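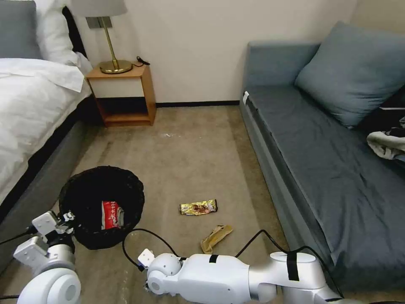
Ten Minutes for a Tidy Guest Room

A spare room with a bed on one side and a sofa bed on the other is a lovely thing to have when family comes to stay, but oh my, it does collect crumbs! Ours gets used for movies, naps, late snacks and folding laundry, sometimes all in the same evening, so I've settled into a little order of doing things that keeps it from eating up my whole morning.

Start with the floor, and start with the big pieces. Bring the wastebasket to the mess and set it down right beside the wrappers, so you aren't walking back and forth with one in each hand. I line mine with a black bag and tuck 2 spare bags flat underneath (my neighbor Bohumila Jireš taught me that one, and I've done it ever since). Foil snack wrappers should be folded over once before they go in, or the last few crumbs will end up on the carpet you were trying to save.

Small white bits are easy to miss on beige carpet. Get down low and look across it toward the wall - a lamp switched on at nightstand height helps a great deal - and pick up what you find by hand before the vacuum comes out. Then go slowly along the baseboard with the narrow nozzle.
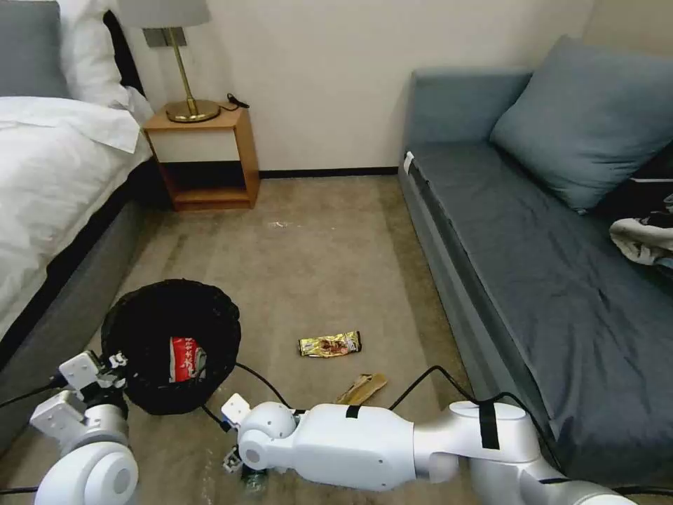

Wastebasket beside the bed, with one gold wrapper still to pick up.

Next comes the sofa bed. Lift off anything that has been dropped on the seat, shake it out over the floor (this is why we haven't vacuumed yet, if you were wondering!) and decide whether it's laundry or goes back in the closet. Pull the seat cover toward you from the front and smooth it with the flat of your hand, working from the back corner out. A big cushion will hide all sorts of things, so move it and run your fingers along the crease.

The bed I leave for the end. Fold the top of the duvet back so a band of sheet shows, prop the pillows up against the headboard, and give the lamp base a quick wipe with a dry cloth. Brass shows fingerprints terribly. Tuck any loose cord behind the lamp while you're there, and empty the basket on your way out.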